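Keeping a Home Shelf of Myth and Folklore Texts

Printed translations and facsimile leaves of old manuscripts age mostly through light, humidity and handling. The notes below cover a household collection, not rare originals.

1. Humidity
Hold the room at 52 percent relative humidity or a little under. Leave a 2 inch gap between shelf and outside wall. In July, check the hygrometer morning and evening.

2. Loose leaves
Store facsimile sheets flat in acid-free folders, one poem or saga chapter per folder. Label the folder in pencil before the sheet goes in. Staples and rubber bands should be removed.
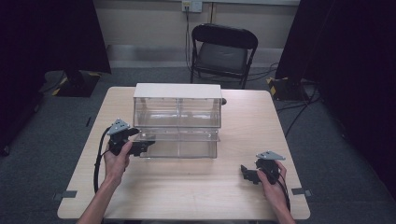

3. Cataloging
Record the translator, the edition and the source manuscript on separate lines. Retellings get their own column, so a modern variant is never filed as a medieval one. Boglárka Bárány's spreadsheet layout handles 3,000 entries without slowing down; mine stands at 2,670.

4. Cleaning
Dust the top edge with a soft brush, spine toward the palm, working outward. Do not use household spray on cloth bindings. For musty volumes, stand them open in a dry room for two days, then recheck.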